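Home | About the Fund | Projects | Reports | Contact

Litolcombe two-arm handling project
Progress report to the Grungate fund
27/04/2018

Work since the last report has been almost entirely on collecting examples. The arms were moved to the Litolcombe workshop at the start of the period and the first fortnight went on mounting them, running cables and getting the head camera to agree with the arm readings on time. We had allowed a week for this. The delay came from the clock on the recording computer, which drifted, and we have now replaced it.

Collection is done by an operator who steers both arms from a seat behind the bench. Each example is one complete attempt at one task, from the arms at rest to the arms back at rest. We keep the head camera video, the joint positions of both arms and the finger positions of both hands. The operator marks each attempt as good, poor or failed straight afterwards, and a second person checks the mark against the video before it goes into the set.

We hold 619 checked examples. Of these, 143 are two-handed, meaning both hands are on the same object at some point. The rest use one hand at a time. The proposal asked for an even split by the end of the project and we are behind on the two-handed side. They take longer to do and more of them have to be thrown away.

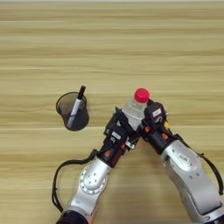
The bottle task has been the slowest. A thin plastic bottle gives when it is squeezed, and if one hand closes before the other it tips or slides. Our early operators tended to lead with the right hand and correct with the left, and a model trained on those attempts copied the habit, including the tipping. We withdrew 43 examples for this reason and have started recording them again with a written instruction to bring the hands in together. The withdrawn ones are stored separately in case they are useful later as examples of recovery.

We have also begun leaving other things on the table during a task, such as a pen holder, and changing where they stand between attempts. In the first batches the table held only the object being handled, and the trained model did badly as soon as anything else was put down. It is too early to give a result for the newer batches. The first proper comparison will be run when the bottle task has been recorded again in full.

Cables remain a nuisance. When a wrist turns a long way the loose loop can drag across the table and knock things. We have tried shorter loops, which pulled at the connector, and clips on the arm, which came off. Okafor, who supply the mounts, have offered a sleeve with a swivel and we are waiting for a price.

The Roditz software for sorting and replaying recordings is in daily use. It still cannot show the finger positions alongside the video, so the checker has to open a second program. This roughly doubles the time needed to check a two-handed example. The fix is promised in the next release.

Spending is within budget apart from operator hours, which are over. We would like to move the unspent travel money across to cover this and will send the form separately. No other change is requested.

Next period:
- finish recording the bottle task again
- train 2 operators so that collection does not stop for leave
- begin the tray and lid tasks, two-handed only
- fit the cable sleeve if the price is acceptable

The full set is still due in December and we expect to meet that date, provided the operator hours are agreed.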